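Masavdale Council Votes

README, release 7

Every recorded vote of Masavdale council in one tidy table! We started this because the official minutes come out as scanned pages, and finding how your own councillor voted on a rezoning could eat a whole evening. Now it's a quick search, and we're pretty chuffed with it.

What's inside

votes.csv has one row per councillor per motion, a bit over 1000 rows so far. motions.csv has the wording of each motion, the ward it touches (Balitz, Trerkier, Csonka or all) and the result. Join them on motion_id.

Absences and declared conflicts of interest get their own codes, so please don't lump them in with the no votes. 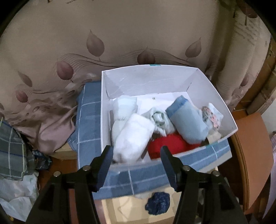 Known gaps

Voice votes aren't in here, as the minutes only give the outcome.
The April budget meeting has 14 amendments with no mover listed.
Csonka ward changed its boundary partway through, so check the ward_version column before you colour in a map.

Fixing things

Spotted a mistake? Brilliant, send it in! Quote the motion_id and the page of the minutes. Corrections go into the next release, and the old value stays in changes.csv.

Licence

Free to use, share and remix with credit to Masavdale Council Votes.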